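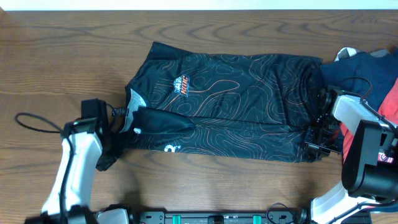 **Ticket:** Sleeveless tops, black with orange contour print: finished fold won't stay square, crease across the badges
**Opened:** Oct 11, 2020
**Site:** Cestusitz, folding table
**Category:** Garment handling / folding
**Priority:** Normal
**Status:** Closed, fold sheet amended

**Problem**

Tops folded to the current Ultia sheet come out wider at the hem end than at the neck end. Stacked flat, the pile leans. After a night in the stack there is a hard crease through the badge area, and on the worst ones the edge of a badge has started to lift.

The same sheet works on the cotton T-shirts. The fault is confined to the sleeveless tops, and it was first noted in July, when they were added to the range.

**Expected result**

Folded width 24 cm at both ends. No fold line through a badge. Stack of 10 stands without support.

**Checked so far**

1. Table. Wiped down, level checked in both directions. No change.
2. Folding board. Two boards tried, same result on each. Ruled out.
3. Sizes. Small and large both affected. The large is worse.
4. Wash. One unwashed top folded straight from the bag shows the same lean. Ruled out shrinkage.
5. Fold order. Sheet says sides in, then hem to neck in one pass. With no sleeves to tuck, the side folds have nothing to hold them and open up when the hem comes over.

**Test A: sides in first, as the sheet**

Top laid flat and pulled straight from both ends. Sides folded to the centre. Hem brought to the neck. Side folds opened during the last step. Width at the hem end 3 cm over. The fold line crossed the badges.

**Test B: half lengthways first**

Folded in half down its length, armholes matched, then thirds from the hem. The edges were straighter and the side folds did not open. The grey trim is stiffer than the body fabric and pushes the top layer up where it doubles over. The stack of 10 stood, with a slight rise at the neck end.
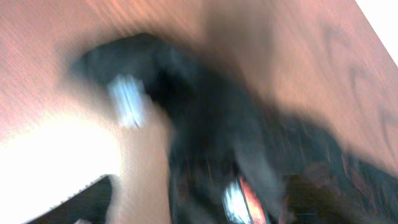

Kratochvíl replied that the trim was a separate matter from the lean and should be logged that way. The reply went on: the body fabric slides on itself, so any fold made in the air will drift; lay it, smooth it from the middle outwards, then fold against the table. It also asked whether the badges were face up or face down at the start, as the sheet does not say.

Answer entered: face up in tests A and B.

**Test C: face down start**

Same as test B with the top turned over before the first fold. Badges finished on the outside of the packet, between fold lines. Width 24 cm at the neck end, 24 cm at the hem end. Trim still raised.

**Test D: trim turned under**

As test C, with the neck trim turned under by hand before the last fold. Rise gone. Adds a few seconds per garment. Repeated on five tops, same result on all five.

**Overnight stack**

Ten tops from test D left under a 1,000 g weight. Checked next morning. No crease through the badge area. One top had a soft line across the contour print, removed by hand smoothing. No further lifting at the badge edges.
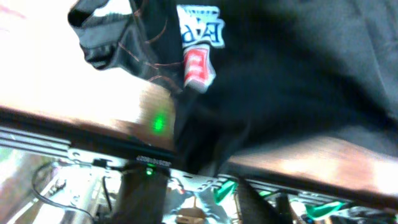 *Badge area: white patch with dark blue markings, red patch with white border directly beneath.*

**Cause**

Fold sheet written for garments with sleeves. Wrong first fold for a sleeveless top in a fabric that slides, and no instruction on which way up to start.

**Fix**

Sheet amended as follows for sleeveless tops only:

- Start face down, neck to the left.
- Smooth from the middle to the ends. Do not shake out.
- Fold in half lengthways, armholes matched.
- Turn the neck trim under.
- Thirds from the hem, folding against the table.
- Stack no higher than 10.

T-shirts stay on the old sheet. Mondton has been sent the amended version for its own table, where the remaining 50 tops are still to be folded.

**Outstanding**

Lifted badge edges on tops folded before the change are not covered by this ticket. Set aside in the tray under the table, to be pressed with a cloth between iron and badge. Separate ticket to follow once the pressing temperature is confirmed.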